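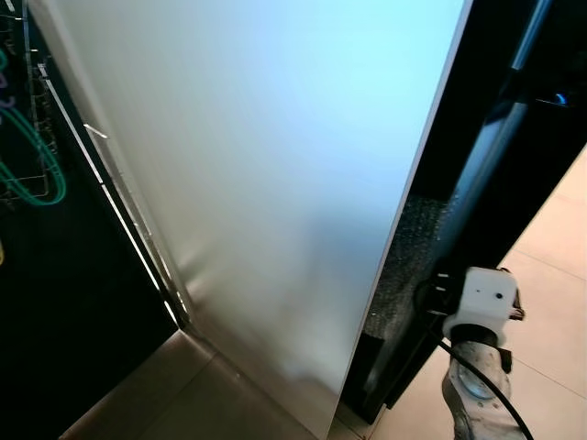 One student from last year's group wrote in her feedback that the handwashing figures made no sense to her until she saw who had been asked and who had been watched. Good point, so we start there this time.

Session 4 - Health advice: who follows it?

Two ways to measure. Self-report (survey, phone, diary) and observation (someone stands there and notes it down). People overstate on surveys. Nearly always. Not lying exactly - they remember the good days.

Numton survey, October: 35 questions, far too many. Drop-out high after question 20. So the people left at the end are the keen ones. Write this down, it comes up agian in session 6.

Driston did it differently. 13 questions, plus observers at the sinks. Big gap between the two results. Read the method section before the tables please.

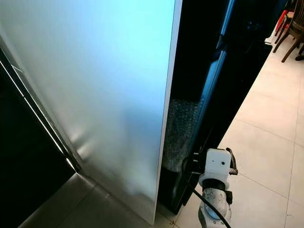

Fig. 2. Frosted panel, upright.

Terms to know:
compliance - doing what the advice says
adherence - same but with the person agreeing to it
social desirability bias - see above, over-reporting

Age differences: careful. Older groups answer the phone more, so they are over-represented in the Peixoto data. Weighting helps a bit, dosen't fix it.

For next time: Fluron leaflet study, pages 14 to 20. Come with one thing you would change about the sample. Half a page, handwritten is fine.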